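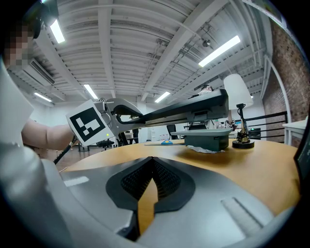 One reply to the last handout objected that table height hardly matters, as people fidget and shift about until they are comfortable anyway. It's a fair point and we will start with it.

Work and Posture, Module 628
Lecture 8: Tables, seats and the resting arm
Trorevham, Sachdeva Building

1. Recap

Last time we covered the seated spine and the load on the lower back. You should be able to sketch the pelvis tilting backwards in a slumped posture and say what happens to the lumbar curve. If you can't, go back over the second half of those notes before reading on.

2. Do people adjust for themselves?

Partly. A person at a table that is too high will raise the shoulders, or move the elbows out to the side. At one that is too low they bend forward from the upper back. Both changes happen without much thought, and both let the task carry on. The cost comes later, in the neck and the top of the shoulder, and people tend to blame the chair for it.

So the reply is right that people adapt. The question for this lecture is which part of the body does the adapting, and for how long it can go on.

3. Elbow height

The usual starting point is elbow height, measured with the upper arm hanging and the forearm level. From there:

Light work with the hands: surface at or just below elbow height.
Fine work needing close sight: surface a little above, with the forearms supported.
Work that needs downward force: surface clearly below.

Elbow height has to be taken again for standing. Adding a fixed amount to the seated figure is a common mistake in the coursework and loses marks every year.

Someone doing a mixed task needs a compromise, or two surfaces. In the Rekari workshop exercise most groups chose a single height and then found it suited only the first stage of the job.

4. Supporting the forearm

The arm is heavy, and a muscle holding it out in front gets no rest — even if the hand is doing very little. Resting the forearm on the table passes part of that load to the surface. Three things limit this:

The edge. A sharp front edge presses on the soft underside of the forearm.
The distance. If the work is too far forward the support is lost.
The shape. A straight edge supports both arms alike. A round table curves away, so there is less surface out to either side.
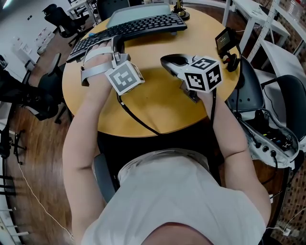
Fig. 2. Seated at a round table, forearms near the edge.

Round tables are chosen for talk and for sharing, and they do that well. For long spells of handwork a straight or slightly hollow edge is usually the better choice.

5. For the seminar

Read the Prakasik case notes, both parts. Measure your own seated elbow height and the height of the table you use most at home. Bring both figures in millimetres, and a sentence on what you do when the two don't match. Seminar groups are unchanged. The July resit uses the same reading list.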